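About Us

Print this page | E-mail this page

Larano is a small cooking school with one teaching kitchen, one long worktable and a pantry we keep fuller than we need to. We teach adults how to cook ordinary meals from fresh produce. Most of the people who come to us can already fry an egg and follow a recipe. What they want is to stop losing the knife under a pile of peelings and stop burning the onions while they look for the cumin. So we begin with the table and get to the stove later.

How we started

Khrystyna Semeniuk opened the school after fourteen years of working in hotel kitchens. She had been training new prep cooks for most of that time and found that the same first lesson worked for nearly all of them: clear the table, decide where things go, put them there, and only then pick up a knife. She rented the back half of an old print shop at 1673 Dedadlow Street, which had good light and bad drains. The drains were replaced before the first class. The front half was a picture framer until he retired, and we took that over as well. It is now the pantry and the coat room.

Amr Abdel Hamid joined her in May of the second year. He had run a produce stall and knew a great deal about fruit and vegetables and very little about teaching, and he says so himself. He does all the buying. He also teaches the Produce Basics class, which covers choosing, storing and washing, and which fills up before anything else on the schedule.

How we set the table

Every class begins with the layout. The long table is marked off with blue tape into rectangles, and each rectangle is a station or part of one. Produce goes out on plates and in bowls before any boards or knives appear. The first half hour is spent on that and on nothing else, and we have been told more than once that it is too long. We have kept it. People who skip it in their own kitchens tell us they end up going back and forth to the refrigerator all evening.
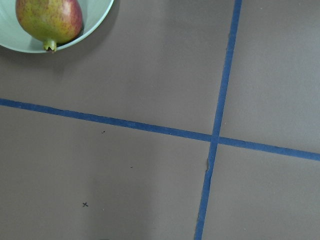
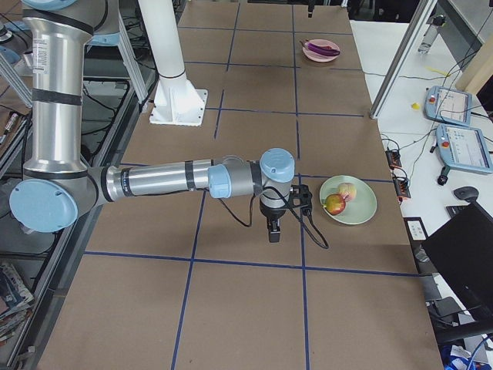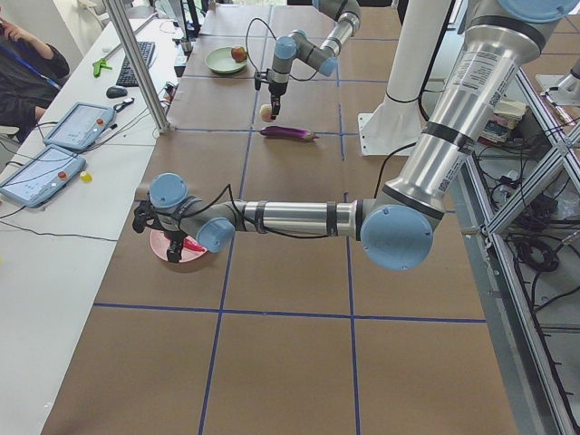 Amr shops in the morning, and he picks for difference: things that need different handling, different knives and different amounts of time. He does not want six kinds of squash on one table. A good layout lets a student look down and know at once what kind of work is ahead. The red chili pepper on its pink plate is the sort of placement we teach first, with the chili kept on a dish by itself and handled last. An eggplant can lie straight on the brown surface until someone is ready for it, and the apple does well enough on a green plate. Pomegranates get a bowl, and students are shown how to score one around the crown and break it open under water, in a deep basin, with an apron on.

The tape stays down for the whole term. We tried painted lines and we tried placemats. The lines could not be moved when a class was larger than expected, and the placemats slid. Painter's tape comes up cleanly and costs very little, and if a section lifts we press a new piece over it. Most students get used to the lines by the second class, and a few have told us they put tape on their own counters at home. You do not have to do that.

The dishes

We are often asked about our plates and bowls, mainly because people want to buy them. The first sets came from Bridier, a restaurant supply shop that was closing down, and we took whatever colors were left on the shelf. The pale green ones turned out to be useful. Red fruit shows up well on them, and so does a bruise or a soft spot. We have broken a fair number and replaced them as near as we could, so not everything matches. We do not sell them.

What we teach

Produce Basics - one evening a week for two months. Choosing, washing, storing, and simple cutting. No cooking until the third class.

Knife Work - for people who have taken Produce Basics or can show us they do not need it. Bring your own knife if you have one you like. We will sharpen it.

Weeknight Kitchen - full meals for a household, start to finish, including the dishes. We time this one, and the cleanup counts toward the time.

Ding Supper - a monthly shared meal, named for the old counter bell we ring when the food is ready. Current and former students are welcome and may bring up to 2 guests. There is no lesson. There is usually a discussion about salt.

Classes are small enough that everyone has a place at the table. We do not run children's classes at present. We have been asked and are thinking it over, but the stools are too high and we would want lower ones before we said yes.

What happens to the food

Very little is thrown out. What is cut in class is cooked in class or taken home, so please bring a container with a lid. Whole produce that was only laid out goes back to the pantry and is used the next day. Trimmings go into stock or into the compost bins behind the building. Please keep citrus out of the left bin.

Visiting

The entrance is on the side of the building, past the bicycle rack. Classes begin at 6:30 in the evening and the door is open from 6:00. Closed shoes are required, and long hair should be tied back. If you have an allergy, tell us when you sign up and tell your teacher again when you arrive. There is street parking, but it goes early.

Print this page | E-mail this page

Comments

Took Produce Basics last fall. I thought the half hour of laying things out was silly for the first three weeks. Now I do it at home, minus the tape.
- Gail R.

Is the Knife Work class OK for a left-handed person? I had trouble at another school where everything was set up the other way.
- mtnorris

Yes, it's fine. We switch the station around for you, just mention it on the form.
- Khrystyna

Still finding pomegranate juice on my good shirt. Wear the apron, people.
- Dell

Please bring back the Ding Supper with the eggplant dish, the one with the walnuts. My husband has asked twice.
- Pat in the blue house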